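Why the Metcombe Laundry Rota Failed: A Study of Shared Washing in Student Housing

Group project report, second year, Housing and Everyday Life module

1. Background

Metcombe House has 4 washing machines and 2 dryers, which is generous on paper. The paper in question is the welcome leaflet, and it was printed before the second dryer began switching itself off after six minutes. We wanted to know how residents share the machines, why they fall out over them, and whether the rota introduced in March made any difference.

2. Method

We collected the machine log kept by the building's payment system, which recorded 1698 washes over the spring term. We also put a paper diary in the laundry room and asked people to write down when they arrived and whether a machine was free. The diary lasted 13 days before someone used the back pages for a shopping list. We kept the shopping list, as it was the neatest handwriting in the data.

3. Findings

The rota gave each corridor an evening slot. Residents told us it was fair, sensible and for other people. Most washing was still done between 6 pm and 9 pm, whichever corridor was meant to be there.

Arguments were rarely over waiting. They were over the handling of finished loads. Moving a stranger's wet clothes to the top of the machine was thought acceptable after ten minutes by those who did it, and never by those it was done to. Folding them was considered worse, and one diary entry called it "sinister".

The Herkness building, which we used for comparison, has no rota and an older set of machines. It also had fewer complaints, possibly because its complaints box is behind the boiler room door and the door is locked.

4. Limits of the study

Our log counts washes and not people, so a resident who washes one jumper at a time looks like a crowd. Two members of our group live in Metcombe House and had opinions before we began. They have them still.

5. Recommendations

Mend the second dryer. Put a shelf above the machines so that finished loads have somewhere to go. Take down the rota, or at least the copy with the drawing on it.
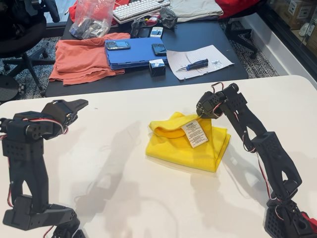 Fig. 1. Folded yellow cloth on a white tabletop, between two black robot arms.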